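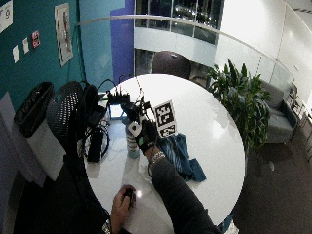
FOR IMMEDIATE RELEASE

Andport gets its public drinking fountains back this Saturday, with 14 hours of daylight on the calendar and, if the forecast holds, plenty of thirsty people. The Andport Water Trust will switch on the first group of refill taps at 10 a.m. in Tsakiris Park, by the lower gate. Bring your own bottle. Any kind works - steel, glass, a plain see-through one with a light blue base like the one on the round white table - so long as it stands up under the spout. No cups will be handed out. Opening is free, no tickets, dogs fine on a leash.

The old fountains were shut off nine years ago after a run of burst pipes. Most were capped. Two were taken out altogether and the holes paved over, badly. Since then the only free water downtown has been the tap inside the library, which closes at 5.

"People kept asking us where they could fill a bottle and we kept having to say the library," said Morag Munro, director of the Water Trust. "Then it would be a Sunday. I got very tired of that conversation."

The new taps were built by Kokora, a metal shop on Ollberg Street that normally makes kitchen counters and railings. Each one has a tall spout for bottles, a low bubbler kids can reach, and a bowl at ground level for dogs. The push buttons can be worked with an elbow. All drain to the storm sewer, and the panels come off with one key so that a stuck valve can be fixed the same day.

Marcus Crenshaw, who runs the Kokora shop, said the first version splashed. "Shoes, mostly. We changed the angle of the spout and made the basin deeper. Then we changed it again. It's good now, come try it."

Money for the project came from the city parks budget and from 1,739 residents who gave to last year's Turn It On drive. Of those, 985 were first-time donors to the Trust. Names of everyone who agreed to be listed will be on a board at the lower gate on Saturday and on the Trust website after that. If yours is missing or speled wrong, tell the front desk and it will be fixed.

WHAT OPENS WHEN

Tsakiris Park, lower gate - Saturday, 10 a.m.
Tsakiris Park, ball fields - Saturday, same time
Ollberg Street bus stop - Saturday, by noon
Harbor steps - later this spring, waiting on a pipe permit
High school track - June, after classes let out

Taps will run from April to the end of October and be drained for the winter. Water is regular city water, tested monthly at the spout. Results posted on each tap, on a card behind plastic, and online.

Eilidh Jardine, who coaches the under-12 soccer teams at the ball fields, said her players now carry water from home in coolers. "By the second game it's gone and a parent drives to the gas station. Every week. So yes, we're happy."

The Trust is also giving away 1,000 pocket maps of the taps, drawn by local artist Kiều Vương. Pick one up at the opening or at the Trust office. One per household please. A large-print version is availble at the office on request.

Parking at the lower gate is limited and the back lot will be closed for the farmers market. The number 2 bus stops across the road. Rain or shine, but in case of lightning the opening moves to 2 p.m.

To report a tap that is leaking, blocked or running warm, call the number on the side of the unit and give the tap letter. Reports get a reply by the next working day.

ABOUT THE ANDPORT WATER TRUST

A local nonprofit. Looks after the public taps, the rain garden on Ollberg Street and the spring creek cleanup. Office open weekdays, 9 to 4, closed for lunch.

MEDIA CONTACT

Jean Shearer, press desk, Andport Water Trust. Interviews with Morag Munro and Marcus Crenshaw can be set up before the opening, from 9 a.m. at the lower gate. Please call ahead - phone is better than email this week.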